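Notebook, 2026-06-29 — grasp planner, bathroom tidy task

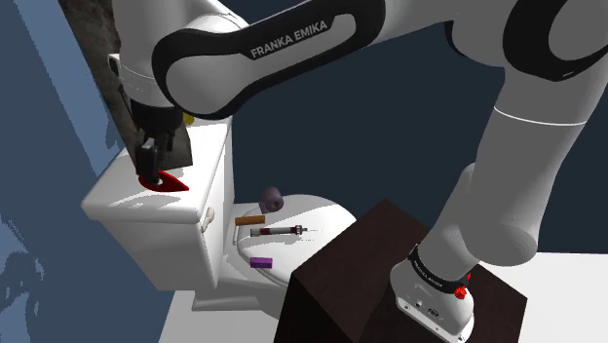 Stirnitz Manipulation Software Group, Planning and Perception

Back on the toilet level of the tidy-up sim. The arm is over the tank with the fingers at the red teardrop thing on the lid (I've been calling it the guitar pick, Ankica calls it the leaf, the config file calls it obj_a, so take your choice). I like this one as a test because it's flat, it has a hole near the fat end, and my sampler loves the hole and hates everything else!

What I changed: the antipodal sampler was throwing 2000 candidates per object and then collision-checking the lot, even the ones coming up through the porcelain. Now it drops anything with an approach axis below horizontal before the checker ever sees it. Planning time fell from 16 seconds to about 4 on my machine, which is nicer than I was hoping for on a Friday-afternoon sort of fix.

Still annoying: the yellow object at the back of the tank. From this side the hand housing hides nearly all of it, and the planner would happily knock it behind the tank on the way out. I've put a padded collision box round it for now. Salamatu reckons we should do the retreat straight up along the tool axis and only then swing — probably right, will try it in the Jatville branch so I don't break hers.

The stuff on the seat lid is next. The orange and purple blocks should be dead easy. The purple toilet roll is on its side, so I want the planner to know it can roll (no pun, sorry). The syringe I'm leaving till last: the needle is so thin that the simplified collision mesh loses it completely, and then the planner thinks grabbing the sharp end is a grand idea. Needs a keep-out zone attached to the object frame, not the world frame. I made that mistake in April and lost a whole morning to it.

To do: move the pedestal box out of the hard-coded obstacles and into the scene file. Ask Povilas if the finger friction value is his or a default. Rerun with seed 2, same start pose.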